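Textile & Dress Collection – working group minutes
Thu 25 June, upstairs reading room, Arley House

Present: Birutė Liepiņa (chair), Quinlan, Diser, Suvitz (by phone, joined late)
Apologies: none recieved

1. Last minutes
Agreed. One fix – the March loan was two bonnets, one shawl. Not three bonnets.

2. Wedding dress display
Opening now spring 2027. Long gallery confirmed. Diser wants the black and brown dresses up front, as most visitors expect white. Liepiņa happy with that, but light levels need checking first. Silk one not to hang – goes flat in a case.
Quinlan to redraft wall text. Current version too long, keep each panel to 123 words or under.

3. Labels
Still mixed spellings for place names. Use the name the donor gave, modern name in brackets. Old labels stay in the file, not thrown out.
Long talk about "unknown maker" v. "maker not recorded". Went with the second.

4. Glove boxes
8 boxes still not opened. Suvitz can do two mornings. Needs up to 20 sheets of tissue per box, order in.
Moth traps clear exept the one by the back stairs. Move the wool stockings till we know more.

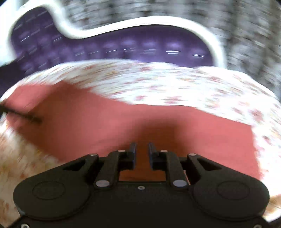 5. Pattern books
Offer from a family in town, dressmaker's books with fabric scraps pinned in. Pins are rusting. Liepiņa to visit and report back before we say yes.

6. AOB
Key to cabinet C missing again. Quinlan to ask at the desk.
Next meeting – date by email.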